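**Position:** Instructional Coach, Secondary Mathematics and Science (one opening)
**Employer:** Rafferty Unified School District
**Reports to:** Ketill Nørgaard, Director of Teaching and Learning
**Posted:** February 17, 2019
**Term:** Full time, 10-month contract, renewable

## Summary of position

The instructional coach works with teachers in grades 7 through 12 at two buildings, Skollov Middle School and Trisetti High School. The caseload is 46 teachers across both sites. The coach is a non-evaluative member of the certified staff, has no supervisory authority, and does not contribute to personnel files. Time is split evenly between the buildings over each grading period.

The position was created under the district's current professional learning plan. Coaching in English and social studies is covered by existing staff and is outside the scope of this posting.

## Duties

1. Conduct coaching cycles with individual teachers. A standard cycle is four weeks and consists of a goal-setting meeting, at least two classroom visits, and a closing meeting with written notes.
2. Attend department planning meetings at both buildings and help teachers revise unit plans and common assessments.
3. Model or co-teach lessons at a teacher's request. Requests are logged in Cuseneo, the district's scheduling system, and answered within two school days.
4. Prepare and lead the October professional learning day for mathematics and science staff.
5. Support first-year teachers in grading practice, lab safety procedures, and parent communication.
6. Submit a time-use report at the end of each grading period. The report lists hours by activity type and does not name individual teachers.

The coach may be asked to cover a class in an emergency. Coverage is limited to four periods per semester under the current staff agreement.

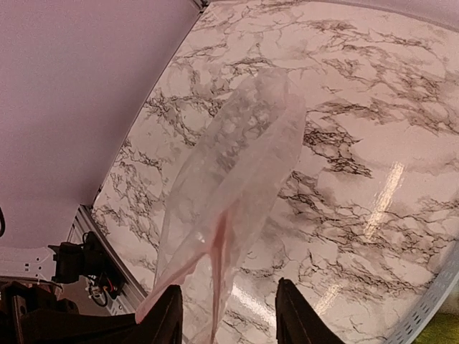
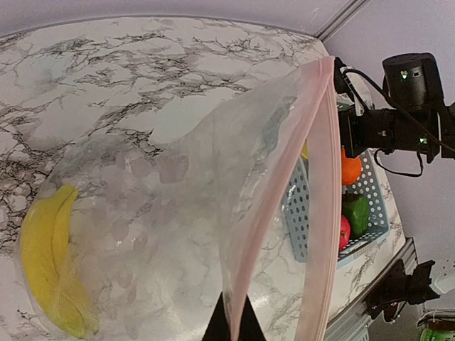
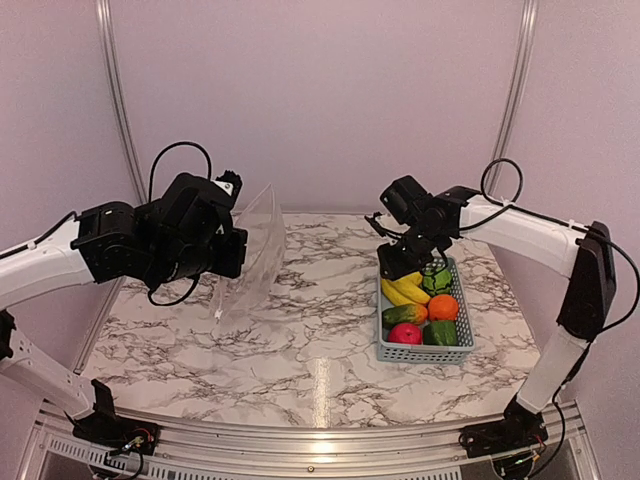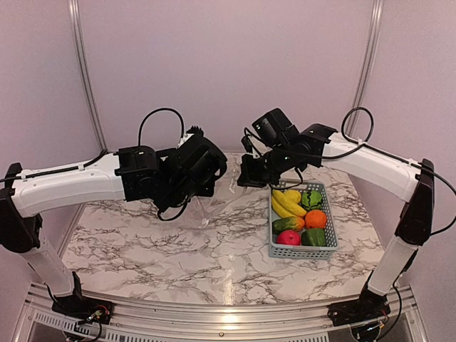
## Required qualifications

- Valid state teaching license in mathematics, a laboratory science, or technology education, grades 7–12
- Master's degree in education or in a content area
- Five years of full-time classroom teaching, of which at least two were in the past four years
- Working knowledge of the state mathematics and science standards
- Ability to travel between buildings during the school day (mileage is reimbursed at the district rate)

## Preferred qualifications

- Prior experience as a coach, mentor teacher, or department chair
- Coursework or training in adult learning
- Experience with multilingual learners in a lab or project setting
- Familiarity with item analysis of common assessments

Applicants who meet the required qualifications but have no formal coaching experience are encouraged to apply. Training is provided during the first semester.

## Salary and schedule

Placement is on the certified teacher salary schedule, with credit for verified prior experience. A coaching stipend is paid in two equal installments, at the end of each semester. Health, dental, and retirement benefits are the same as for classroom teachers.

The work day follows the high school bell schedule. The contract includes four days before students return and two days after the last day of classes. Evening work is limited to open house at each building.

## Application materials

Submit the following as a single PDF:

- Letter of interest, two pages maximum
- Current résumé
- Copy of teaching license
- Names and contact details of four references, including one current or former principal and one teacher you have worked with closely
- A unit plan you wrote or revised, with a one-page commentary describing what you changed and on what evidence

Do not include student work or any document that identifies students. Files containing student names will be returned and the application treated as incomplete.

Applications are submitted through the employment page of the district website under posting number 366. Paper applications are accepted at the front desk of the district office. Faxed and emailed materials are not accepted.

## Selection process

Complete applications are screened against the required qualifications. Candidates who pass screening are invited to a first interview with the director and both building principals. Finalists complete a performance task: they watch a recorded lesson, prepare for a short coaching conversation, and hold that conversation with a teacher on the interview panel. The recording is supplied on the day, and no advance preparation is expected.

Current district employees follow the same process and should notify their principal before applying. All offers depend on board approval and a background check.

Questions about duties may be directed to Ketill Nørgaard at the district office. Questions about licensing or salary placement should go to Human Resources. The posting remains open until the position is filled.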